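Search this guide
Search

Section 4: Setting up your first payroll run in Feditbridge

I do the books for three small shops in Steinbach, and this is the way I set up every new one. Grab a coffee, have your employee list open, and don't start this ten minutes before lunch (I've done it, it was awful).

1. Go to Company, then Pay Schedule, and pick weekly or every two weeks. You can change it later, but you'll have to re-enter your cutoff dates.

2. Type in your cutoff time. Mine is 10 a.m., so late timesheets roll over to the next run.

3. Import your people. If you're coming from Triltside, export the staff list as a CSV and drop it into the Import box. My biggest client had 229 rows and it went through in one go!

Note: Feditbridge reads the first column as the employee ID. If yours starts with last names, move the column before you upload.

4. Open each pay group and check the overtime rule. I always click into this one by hand, even when the import says everything matched.
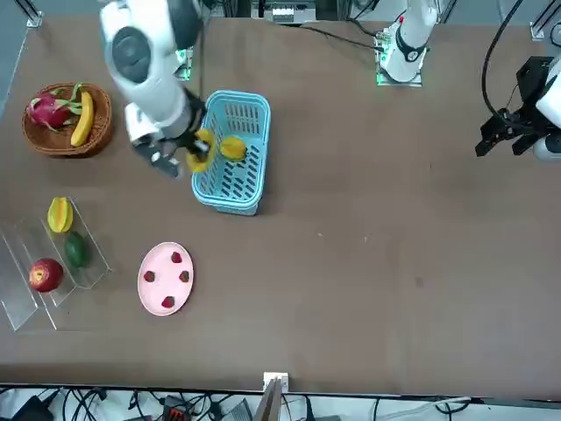
Two arms, a blue basket and yellow star fruit.

5. Set up paid time off. Choose whether hours build up with each paycheck or land all at once in January. I like the paycheck option for hourly folks, but use whatever your handbook says.

6. Run a test. Press Preview, pick one person you know well, and compare the net pay with their last stub. One of mine came out $55 short, and it was a health plan deduction I'd entered twice.

Caution: Preview and Submit sit right next to each other. Submit sends the money. Slow down here, please.

7. When the preview looks right, press Submit and save the PDF report with your payroll records.

Comments

Eckhard Kröger: Step 3 saved my afternoon, thanks. My IDs were in column four.

ikix_fan: Does the import work from Ikix too? My file has the same columns but the dates are backwards.

shopkeeper_m: Preview total was $3,404 and matched my old stubs to the penny. Submitting tonight!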